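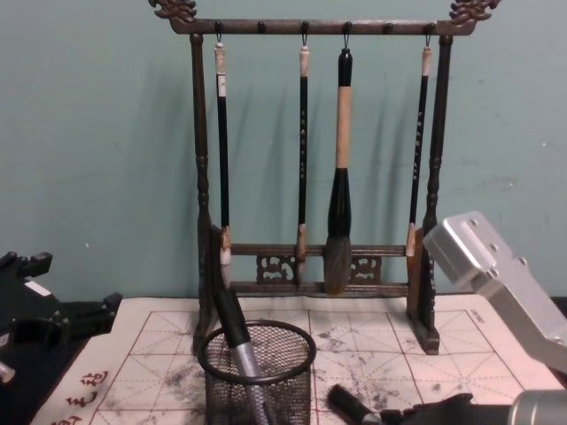
29 août 2022, carnet d'atelier, suite

Bon, je reprends là où j'avais laissé les choses avant les vacances : la tâche « prendre un pinceau au portant et le reposer ». Je croyais retrouver un truc à peu près stable. Premier lancement de la matinée, le planificateur me sort une trajectoire qui fait passer le poignet droit derrière les montants. Arrêt d'urgence, café, relecture du diff.

La cause est bête. En juillet j'avais remplacé le modèle de collision du portant par une seule boîte englobante (pour gagner du temps au calcul), puis j'avais désactivé les collisions avec cette boîte pendant l'approche finale, sinon impossible d'aller chercher quoi que ce soit dedans. Sauf que le drapeau n'était jamais réactivé après la saisie ! Donc à la remontée, pour Momov, le portant n'existait plus. J'ai remis un modèle un peu plus honnête : la barre du haut, les deux montants tournés, les pieds, la partie ajourée en bas fermée comme une plaque pleine. Tant pis pour les trous du décor, on n'a aucune raison d'y passer un doigt. Les têtes sculptées aux deux bouts de la barre, je les ai mises en cylindres bien gras, avec de la marge.

Temps de planification : 147 ms en médiane avec la boîte, 405 ms avec le nouveau modèle. Ça pique un peu mais on reste sous la limite que je m'étais fixée pour le mode hors ligne. Pour le mode réactif il faudra autre chose, j'y reviens plus bas.

Perception maintenant. Les petits pinceaux à manche noir restent pénibles. Le nuage de points les rate une fois sur deux, c'est trop fin, et la segmentation les colle volontiers à leur ombre sur le mur. Le gros, avec son manche clair couleur bambou, sort très bien, évidemment, et du coup toutes mes belles courbes du printemps étaient faites avec lui (je m'en veux un peu). J'ai essayé de chercher les boucles de cordon à la place des manches : mauvaise idée, trop peu de pixels, le détecteur hésite entre la boucle et le crochet.

Ce qui marche mieux : je pars de la barre. On connaît sa pose à quelques millimètres près grâce au modèle du portant, on en déduit les crochets, et pour chaque crochet on pose une question fermée, occupé ou libre, en regardant une bande verticale juste dessous. Ensuite seulement on ajuste un segment dans la bande. C'est moins élégant que le réseau généraliste mais bon sang que c'est reposant. Et ça donne gratuitement la liste des crochets libres pour la repose, que je calculais séparément jusque-là, dans un autre nœud, avec un autre repère. Un nœud en moins, je prends.

À noter pour qui reprendra la branche : le repère « portant » a maintenant son origine sous le pied gauche, axe x le long de la barre vers la droite. Avant c'était le centre. J'ai changé le fichier de Tuter en conséquence, mais PAS les vieux scripts d'analyse. Si vous rejouez des journaux d'avant aujourd'hui, tout sera décalé d'une demi-largeur et vous perdrez une heure comme moi.

Le tissu à eau : la grille rouge est super pour recaler la table (les intersections sortent nettement, et il y en a partout), par contre les taches grises et noires fabriquent de faux coins. J'ai ajouté un rejet sur la couleur avant l'ajustement du plan, et un RANSAC derrière avec 300 itérations. Résidu correct. Attention quand même, le tissu n'est pas une surface rigide, donc on recale un plan moyen et je ne m'en servirais pas pour écrire, seulement pour savoir où est la surface à ne pas percuter.

Contrôle. L'après-midi y est passé. La saisie d'un pinceau suspendu, c'est un pendule qu'on essaie d'attraper par le milieu : si un doigt touche avant l'autre, le manche part et la pince se referme sur du vide. J'ai baissé la vitesse de fermeture et ajouté un petit recentrage latéral dès que le courant d'un doigt monte. Le filtre sur ce courant était réglé beaucoup trop mou, le temps qu'il réagisse le pinceau était déjà loin ! Avec une fenêtre plus courte on a des faux déclenchements quand le bras accélère, donc je n'active la détection que bras arrêté. Pas très beau, à revoir.

Pour décrocher : monter d'abord, tout droit, puis avancer vers soi. Écrit comme ça c'est évident, mais le lissage d'Indlow arrondit le coin entre les deux segments et on tire sur le cordon avant qu'il soit sorti du crochet. J'ai mis un point de passage bloquant entre les deux, avec vitesse nulle. On perd un peu de temps et on garde les crochets.

Journal de la série : 419 Mo pour l'après-midi, poussé sur Fontes dans le dossier du mois, avec les paramètres à côté cette fois.

Reste à faire :
- réactiver les collisions dans un bloc finally, pas à la main
- version allégée du modèle de portant pour le mode réactif (capsules ?)
- pot en treillis métallique : la profondeur voit à travers par endroits, mettre un cylindre plein dans la scène
- corriger les scripts d'analyse pour le nouveau repère
- test de repose sur un crochet libre entre deux pinceaux, pas encore tenté
- demander si quelqu'un tient encore à l'ancienne interface de lancement, sinon je la supprime

J'ai laissé la branche ouverte, ne fusionnez pas avant que j'aie fait le premier point.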